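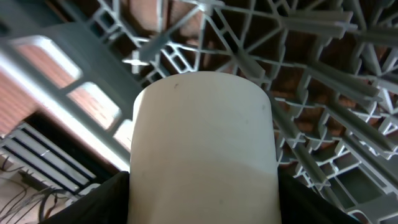
Filed under: House & Workbench

4 min read

I finally got to the shelf and bench in the back room last month. It had been on my list since we moved to Vostcombe, and I kept putting it off because none of it was urgent. Most of what was there is the kind of stuff you keep in case you need it, and then you can't find it when you do.

The gray plastic rack was the first thing I wanted to deal with. It's light, it's stiff, and air gets through it from every side on account of all the ribs and cross braces. I had been using it as a place to set things down, and that's how it ended up with a mix of everything on it. The white cylinder was one of those things. It stands up by itself, so I stopped trying to store it on its side and gave it a spot at the end. It has a few faint gray marks on it that I may or may not clean off.

My one rule for the rack now is that nothing goes on it that can fall through the openings. Screws and small clips went into a tin. I had a box of 500 wood screws from Nirside, the hardware store on the hill road, and I'd guess a good part of them had ended up everywhere except in the box. Picking them up took 15 minutes and I should have done it a year ago.

After that I moved on to the wood. I have more dowels than I need. I bought a bundle when I thought I was going to build a plate rack from the Huanca plans (I still might), and then a second bundle when I forgot about the first one. They had been leaning in a corner behind the door, where they slid down every time it opened.

I laid them out on the bench top to sort them. It's dark gray and a little scuffed, and pale wood shows up well against it, so it's a good place to look for bad ends and splits. 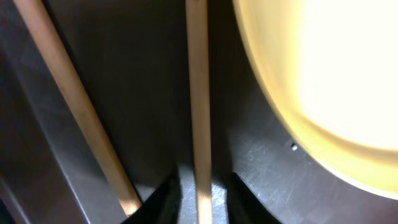

Sorting went faster once I stopped trying to do it by thickness. I did it by length only, in two groups. The ones I'd keep whole went to the left and the ones I'd already cut went to the right. I ended up with 34 keepers, and the longest are 44 inches. The short ones I bundled with string and put on the bottom shelf. They'll get used as plant stakes in spring.

For the long ones I bought a Flirnia wall bracket, the plain kind with two arms. It went up with four screws. The instructions wanted the arms closer together than I liked, so I spaced them wider – long dowels sag if you only hold them in the middle. We'll see how they look at the end of the summer.

I still have the paint cans to go through, and a drawer that I haven't opened yet. If the plate rack ever gets built I'll write that up separately.

Last updated: March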